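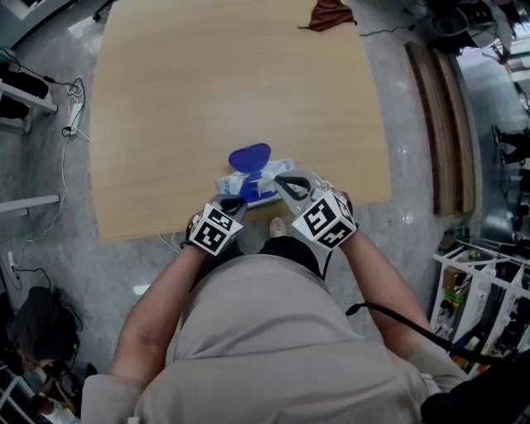
Wipes pack between the two grippers, lid up.

Hand-held grippers: fingers keep slipping on soft packs, and tracking jumps when the two come close

Posted by bodberg_bench in Grippers and end effectors

We are building a pair of hand-held grippers in a shared workshop, for recording two-handed jobs that we want to play back on a pair of small arms later. Printed shells, curved fingers with black rubber pads, and a marker cube on each one for tracking. The design is our own but it borrows a lot from the Vidmar plans, mainly the finger linkage.

Rigid things are fine. Boxes, mugs and blocks of wood give us no trouble. Soft packs are the problem, and wet wipes are the worst of them. The job is to hold the pack still with the left and work the lid with the right. Out of 31 tries last month we kept 7. In most of the others the pack turned under the left gripper as soon as the right one pushed on the lid.

The second problem is that when the cubes get close to each other the tracked position of one of them jumps by a few centimetres and then comes back. It is worse at the near edge of the table.

The pads are Drirow sheet, cut by hand and glued on. The room has fluorescent tubes and a big window. I don't want to redesign the fingers if I can help it. Has anyone had both of these, and are they connected?

Reply from Lamell_Owner

Two separate problems I think, so take them one at a time.

On the slipping, a half-full pack of wipes has nothing in it to squeeze against. If you press on a corner the contents move away and the pack pivots on whatever is left. Go for the middle of the long side, get as much of the pad on it as you can, and press down into the table before you close. We put a strip of non-slip drawer liner on the table and that did more than any change of pad. Also wipe the pads with a damp cloth and let them dry. Cut sheet often has a dusty film on it when new.

Check how far your fingers bend before the pad bites, too. On ours the tips splayed outwards under load and only the back part of the pad was touching. An extra 2 mm of wall on the printed finger sorted it.

On the jumping, look at your raw footage first and see whether one cube is hiding part of the other when it happens.

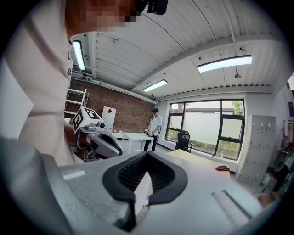
If it is, no software setting will bring those corners back, and you will have to hold the grippers at more of an angle or spread your elbows. If both cubes are in full view, I would look at the light next. Glossy paper under tubes gives a white patch across the squares and the corners go missing. Reprint on matt paper, and try one session in the evening with the window out of the picture. Lock the exposure as well. Ours was on auto for the whole of October and I threw away 21 recordings before I noticed.

Last thing, make sure that no two faces share the same marker number across the pair. It is easily done if you print both cubes from one file.

Reply from tapeandsolder

Just use stickier rubber. I put bicycle inner tube on mine and it holds anything.

Reply from bodberg_bench

Thanks both. Drawer liner is down and it does help, the pack hardly turns now if I press first. I did 51 tries over two evenings and kept most of them.

Marker numbers were all different, so it wasn't that. The paper was semi-gloss. I have reprinted one cube on matt and left the other as it was to compare, and the matt one has not jumped so far. Haven't tried inner tube. Fingers do splay a bit at the tips, so I will print a thicker set when the printer is free.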